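4　表面材质与接缝设置

本节适用于 Clumance 室内表现软件的材质模块，说明石材、瓷砖类表面的贴图比例、铺贴方向和接缝参数。开始之前，应已按第 3 节完成墙体和台面的建模，并已将项目保存到本地磁盘。

4.1　准备工作

1. 打开项目，在左侧栏选择“表面”。若该栏显示为灰色，说明当前用户只有查看权限，请由项目所有者在“共享”页中修改。
2. 在“单位”菜单中确认长度单位为毫米。本节所有数值均以毫米计。
3. 打开“法线检查”。正面显示为蓝色，背面显示为红色。需要赋材质的面必须为蓝色。
4. 如有红色面，选中后执行“翻转法线”，再重复步骤 3。

注意：从其他软件导入的模型可能带有重叠面。重叠面在渲染时会产生闪烁的黑色条纹，应先用“合并共面”清理，再赋材质。

4.2　载入材质库

1. 选择“材质 > 库管理”。
2. 点击“添加”，指定 Rafferty 材质包所在的文件夹。文件夹路径中不要使用空格。
3. 等待索引完成。完整材质包含近 3000 个条目，首次索引耗时较长，期间可以继续编辑模型，但不能渲染。
4. 索引完成后，在搜索框中输入材质编号或类别名称。石材归入“天然石”，瓷砖归入“块材”。

旧版材质包（扩展名为 .plw）须先用 Pimlow 转换工具处理。转换后，反射值会重置为默认值，需要手动恢复。原文件不会被覆盖。

4.3　设置石材颗粒比例

颗粒类石材没有明显的重复单元，比例设错时不易察觉，通常要到与橱柜、电器等已知尺寸的物体放在一起时才会发现。建议按以下顺序操作。

1. 选中目标面，将材质拖入“基础色”槽。
2. 将“映射方式”设为“世界坐标”。不要使用“按面拉伸”，后者会使窄面上的颗粒变形。
3. 在“贴图宽度”中输入 700。“贴图高度”与其联动，无须另行输入。
4. 在“随机偏移”中勾选“按面”，避免相邻墙面在转角处出现镜像。
5. 切换到“近景预览”，检查转角两侧的颗粒大小是否一致。若一侧明显偏细，检查该面是否仍保留旧的局部缩放值，并执行“重置缩放”。
6. 对台面重复步骤 1 至 5。

同一种石材用于受光不同的两面墙时，较暗一侧的颜色会略深。该差异由光照产生，不要通过修改基础色来补偿，否则更换灯光方案后两面墙会出现真正的色差。

4.4　设置瓷砖与接缝

1. 选中目标面，将“块材”类材质拖入“基础色”槽。
2. 在“铺贴”页中选择排列方式：对缝、错缝或斜铺。
3. 输入砖块边长。选择斜铺时，角度以目标面的下边缘为基准，逆时针为正，默认值为 30 度。
4. 输入接缝宽度。深色砖配浅色接缝时，接缝在画面中会显得比实际更宽，建议先使用默认值，渲染后再调整。
5. 在“接缝颜色”中取色。如需与相邻石材协调，可用吸管从石材的底色部分取样，避开深色颗粒。
6. 点击“起铺点”，在目标面上指定第一块砖的角点。
7. 点击“应用”。

警告：点击“应用”后，软件会重写该面的全部贴图坐标，此操作不可撤销。请先另存副本。

4.5　检查交接部位

不同材质相接处是最常见的出错位置。逐一检查以下部位：

墙面阳角与阴角：接缝线应在转角处连续，或在转角处统一断开。
墙面与台面：台面后沿应与墙面贴合。如有缝隙，在“吸附”中输入容差后重新对齐。
石材与瓷砖：两种材质之间应有明确的分界边。若边缘出现锯齿，将“边缘采样”提高一级。

检查时应至少使用两个相机位置，其中一个靠近台面高度。俯视图不能代替近景检查。

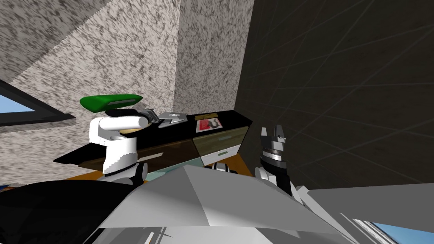 图 4-2　浅色颗粒纹墙面与带浅色接缝的深色砖面（渲染图）

4.6　预览与输出

1. 选择“渲染 > 预览”，质量设为“草稿”。
2. 确认颗粒比例和接缝方向无误后，将质量改为“成品”。
3. 在“采样数”中输入 270。继续提高该值对石材表面改善有限，但会延长渲染时间。
4. 选择输出格式。需要后期调色时选用 EXR，仅供审阅时选用 PNG。
5. 点击“开始”。渲染过程中请勿移动材质库文件夹。

4.7　常见故障

现象：表面显示为纯粉色。
处理：贴图路径丢失。在“库管理”中重新指定文件夹，然后执行“刷新链接”。

现象：接缝线在大面积墙面上呈波纹状。
处理：在“过滤”中选择“各向异性”，并关闭预览窗口的降采样。

现象：颗粒纹理出现规律性重复。
处理：确认步骤 4.3 中的“随机偏移”已启用。若仍有重复，将“混合层”设为二。

现象：转换后的旧材质反光过强。
处理：在“反射”页中手动降低数值。详见 4.2 中有关转换工具的说明。

现象：斜铺方向与图纸相反。
处理：将角度改为负值，并重新指定起铺点。

修订记录
2021年4月6日　Demetrius Kowalczyk　补充 4.4 中的斜铺角度说明，更正 4.6 的采样数。
审校：Pichit Yimyam
适用项目模板：Wusthorpe 厨房模板及其派生模板

下一节：5　灯光与曝光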